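From: Analyn Talavera
To: brurnthorpe-housekeeping list
Date: 2nd March
Subject: Re: hard water marks and which cleaner to order

Ánh Dương wrote:

> We have 10 bottles of the Siltar descaler left and the supplier wants
> an order by the end of the month. Before I put it in, is anyone still
> using it on the upper floors? I was told in December that the Cordier
> spray does the same job and doesn't smell as much. Also, has anyone
> tried either one on the darker counters? I don't want to buy a case
> of something we then can't use in half the rooms.
>
> Ánh

Hi Ánh,

We still use the Siltar on the upper floors, but only on shower glass and taps. It works faster than the Cordier spray on thick scale. For day to day cleaning I would go with Cordier. The smell is a real problem in the rooms without a window, and two people on my shift have asked not to use Siltar in those.

On the counters, please don't use either one until we know what the surface is. The old Skaseck fitting notes only say "stone effect" and some of the counters were replaced later. Acid cleaners will dull real marble and some other stones, and the mark doesn't come out. Room 81 has a pale ring by the tap from a bottle that was left standing overnight. I have been using plain dish soap in warm water there and drying it off right away.

Most of the spotting comes back from water being left to dry by itself. Wiping down at the end makes more difference than which product was used. On the walls, work from the top so you aren't running drips over tile you already dried.

If the order has to go in now, I would ask for one case of Cordier and keep the remaining Siltar for the glass. Can you check whether they will take back unopened bottles? They did last time, but we had to pay the shipping.

Two more things. The spray heads on the last Cordier delivery leaked when laid flat, so store them upright on the cart. And the key for the supply closet near 101 is back on its hook.

Analyn
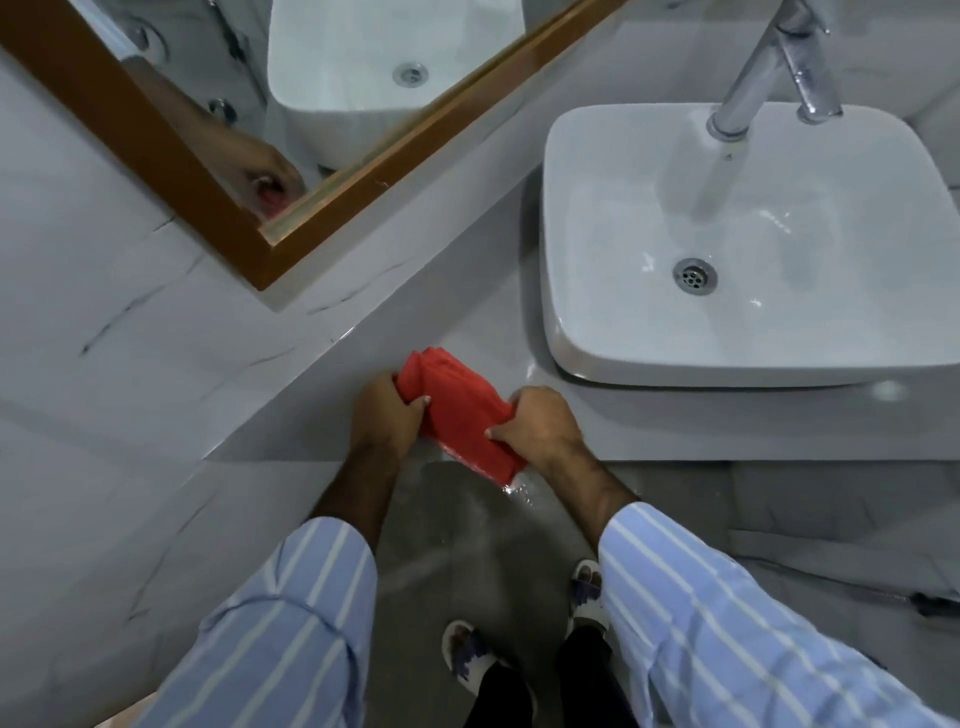
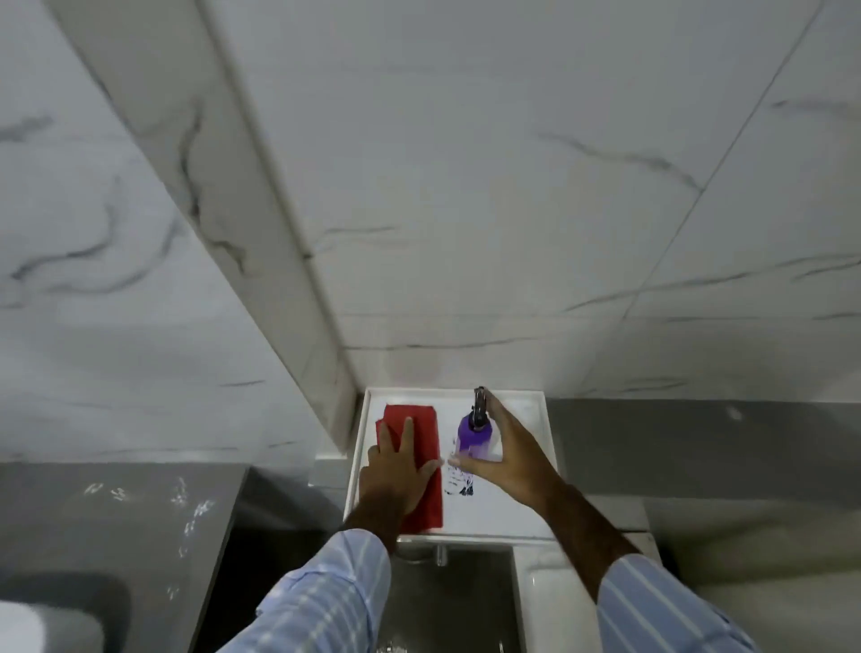
Filed under: Cleaning and Supplies

Replies to this message go to the whole list. To reach Ánh about the order only, write to her directly and put the product name in the subject line.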